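The Ferry Book

Ivan Kravets got off the bus in Jurnham with one bag and his father's ledger wrapped in a towel. It was raining a little. The woman at the ticket window told him the ferry office had moved up the hill, next to the bakery, and that it closed at four.

He walked up. The man behind the counter was named Yáñez and he was eating soup.

"I want to pay a bill," Ivan said.

"Which boat?"

"The Standel."

Yáñez put down his spoon. The Standel had been sold for scrap when he was still in school. He said so, and Ivan nodded and opened the ledger on the counter. The last page had one line in his father's handwriting. Owed to the Standel, two crossings, 79.

"He wrote to me about it in November," Ivan said. "He was in the hospital by then. He said he had walked off without paying, both ways, and the captain let him."

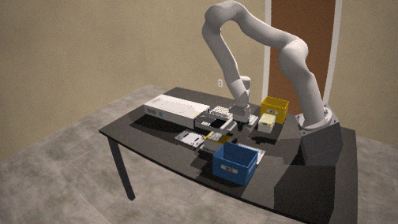
What Yáñez Found

There was a back room with shelves up to the ceiling. Yáñez took a long time in there. Ivan listened to him moving boxes and looked at the tide chart on the wall.

Yáñez came back with a green account book that smelled of diesel. He turned the pages with his thumb. Near the end he stopped and turned the book around on the counter.

The captain had written it down too. Kravets, two crossings. Next to it was the word paid, in the same ink.

"He covered it himself," Yáñez said. "They did that sometimes."

Ivan read the line twice. He took out his wallet anyway and put the money next to the soup. Yáñez looked at it and pushed it back.

"I can't take it. There's no boat to put it under."

"Is the captain living?"

"No. His daughter is. She has the yellow house past the church — you'll hear the dog."

Ivan wrapped the ledger in the towel again. He asked when the last bus left, and Yáñez said there was one at six and after that none until morning. Then he got his coat and said he would walk with him as far as the church.

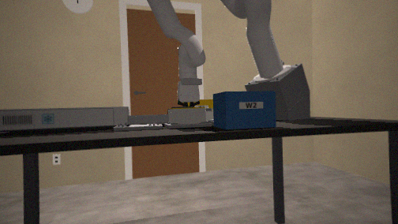 The long table and its black legs on the pale gray carpet.

The dog was already barking when they came around the corner. A woman opened the door before Ivan could knock, holding a dish towel, and asked if he was here about the roof.

"No," he said. "I'm here about the boat."

She looked past him at Yáñez, who had stopped at the gate. Then she told the dog to be quiet and let them both in.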